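Coralie Gilchrist has repaired sewing machines, lamps and radios for most of her working life, and for the last two years she teaches the evening course in small repairs at Sellusov. The course starts again in July. I visited her to speak about a subject which she takes very seriously: where the tools go when you have finished with them.

"People come to me because they want to learn to fix a toaster," she says. "The first evening we do not touch a toaster. We put tools away."

I asked if the students are disappointed. She laughed and said that one man asked for his money back, and then he stayed until the end of the course. The first exercise is very simple. Each person gets a clear table, one bin and one screwdriver, and nothing else is permitted on the table. At the end of the evening there are more tools, but the rule about the clear table remains.

"If there is a cup on the table, you look at the cup," she says. "If there is a newspaper, the small screws go under the newspaper. I want white table and a bin. Then you see everything you have."

She prefers a white surface, although it shows every mark. At home she had for many years a dark bench from her father, and she lost so many black screws on it that she finally painted it. The bin should have a strong color that is different from the table. In her own workshop she uses blue for hand tools and gray for parts which wait for repair. She bought the first bins from a shop named Blomqvist, which was closing, and later she found almost the same size from Zurkari. The lids she gave away immediately.

"A lid is a table," she explains. "You close it, you put something on it, and after this you never open it again."

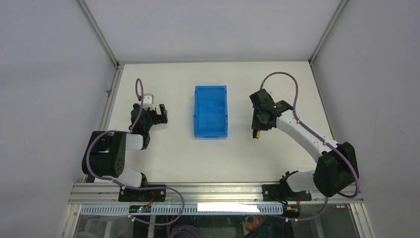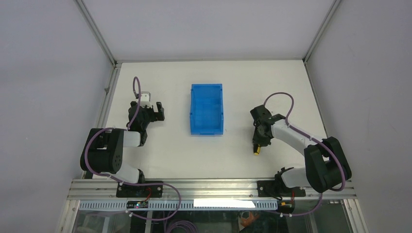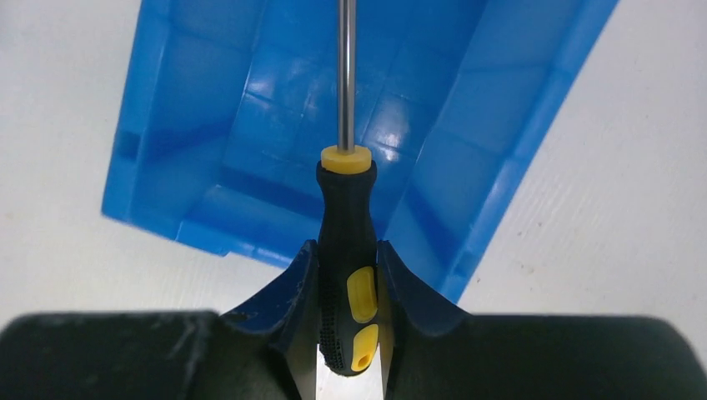 The blue bin on the white table, and in the last picture the screwdriver with its yellow collar.

We spoke for a while about screwdrivers. Coralie does not care very much about the brand, but she has a strong opinion about handles. A handle with some yellow on it is easy to find in a full bin, she says, and an all-black one disappears between the pliers. When a student brings an all-black screwdriver, she offers a piece of yellow tape. Not everybody accepts it.

I wanted to know if each tool should have its own place, as in the workshops where the shape of every hammer is painted on the wall. She made such a wall once, with hooks from Indix, and she counted the hooks for the invoice: 301. It was beautiful for one summer.

"Then I bought a new wrench, and there was no shape for it," she says. "So it lived on the windowsill. Next to it came a second one. A bin is more patient with me."

Her bins are never full to the top. When she must dig with her hand to find something, she takes everything out onto the table, wipes the bin and puts back only what she used since the last time. The rest goes to a drawer, and from the drawer to the students. For the course she now has 12 bins, and she washes them herself in the bathtub – her husband has stopped to comment on it.

Before I left, I asked what she says to people who have only a kitchen table and no workshop. She thought about this longer than about my other questions.

"Most of my students have only this," she said. "They eat there, the children write there. So the bin must go on the table and go away again in one movement. One bin, one evening. If the repair is not finished, the lamp also goes into the bin, and tomorrow you continue."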